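Greiferpose aus Markerblöcken schätzen und mit Trestis abgleichen

Ein Markerblock auf einem handgeführten Greifer liefert die Pose auch dann, wenn die Finger von außen schlecht zu sehen sind. Die Anleitung setzt kalibrierte, fest montierte Kameras und ein laufendes Trestis voraus.

1. Blockgeometrie anlegen

Jede Markerfläche bekommt in der Datei block.yaml eine ID, eine Kantenlänge und die Lage ihrer vier Ecken im Blocksystem. Der Ursprung liegt in der Mitte der Grundfläche. Auf einem Pyramidenstumpf sind die Seitenflächen geneigt, der Winkel muss also aus dem CAD-Modell kommen und nicht vom Geodreieck. Je nach Blickwinkel sieht eine Kamera nur zwei Flächen, das reicht für den Löser aus. 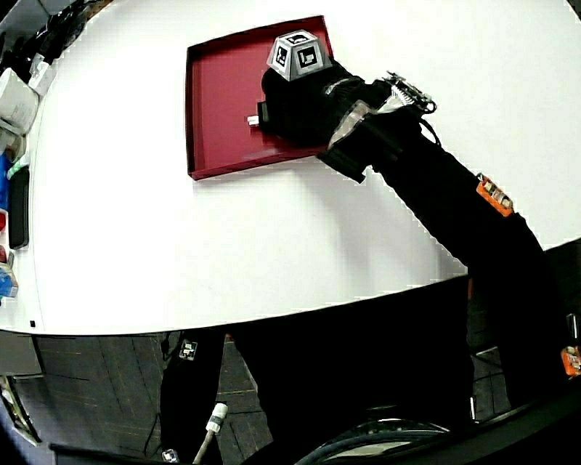

2. Erkennung einstellen

Die Schwellwerte stehen unter detector. Für den ersten Lauf genügt eine Mindestkantenlänge von 36 Pixeln. Kleinere Treffer verwirft Trestis, bevor sie in die Schätzung eingehen. Danach eine Sequenz von 300 Bildern durchlaufen lassen:

trestis detect --config block.yaml --frames 300

Alle Ecken eines Bildes gehen gemeinsam in eine einzige PnP-Lösung ein. Wer jede Fläche einzeln löst und die Posen mittelt, bekommt bei flachem Blickwinkel Sprünge in der Orientierung. 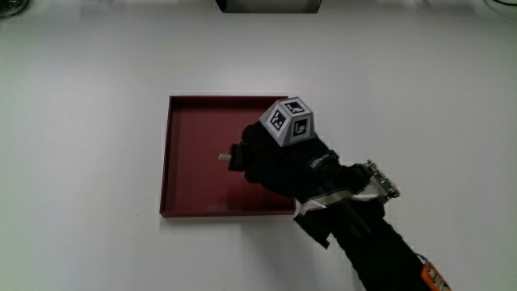

Bleiben trotzdem Sprünge, liegt es meist an vertauschten IDs oder einer falschen Eckenreihenfolge. Trestis erwartet die Ecken im Uhrzeigersinn, beginnend oben links.

3. Versatz zur Fingerspitze bestimmen

Die Pose gilt zunächst nur für den Block. Für die Spitze fehlt die feste Transformation tip_offset. Dazu die Spitze auf einen Punkt setzen, den Greifer darum schwenken und 1.000 Bilder aufnehmen. Der Befehl trestis pivot schreibt das Ergebnis in die Konfiguration. Nach jedem Umbau am Greifkopf wiederholen.
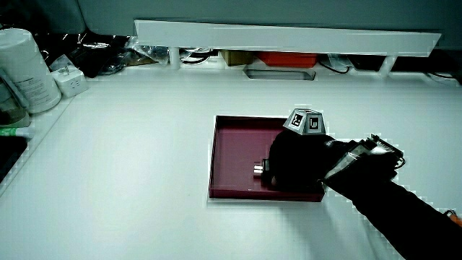 Nawal Benkirane: Bei mir lief pivot erst sauber durch, als ich auch um die Längsachse gedreht habe. Mit reinem Kippen nach links und rechts war der Versatz in einer Richtung unbrauchbar. Vielleicht kann das in Schritt 3 ergänzt werden.

Stimmt, die Schwenkbewegung muss alle drei Achsen abdecken. In der nächsten Fassung steht es drin.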